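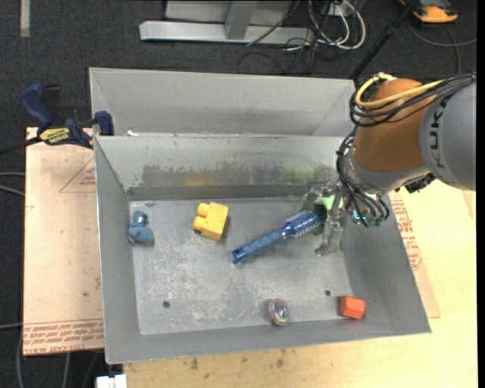

I've been helping with our Saturday robotics club for a while now, and I have an opinion that gets me grumpy looks at the parent meetings: picking up junk is a better project than any competition we've ever entered.

We did the competitions! Two seasons of them, team shirts and all. The kids learned to drive one robot around one course, and most of them learned it by watching the two kids who got to hold the controller. Everybody else made posters.

Now we do bins. A hairbrush, a toy block, a little ball – stuff like that goes in, and the arm has to get it out again. Sounds dull, I know. But ask a twelve-year-old where you'd grab a round hairbrush and you'll have an argument going for half an hour (handle or bristles? people get heated). They write down every try, too. The log was at 1186 grasps when we broke for August, and the misses have way better notes than the hits.

Vinh Mạch, whose daughter is in the group, asked me what she's supposed to put on a college application if there's no trophy. Fair question, and I didn't have a great answer for him. I'd put the log on there, I guess. She wrote 242 of those entries herself, and she can tell you why she thinks the bad ones went bad.

Pistesley is running its contest again this year and a few families still want in. Fine by me – they can have the shirts. I'm staying with the bins.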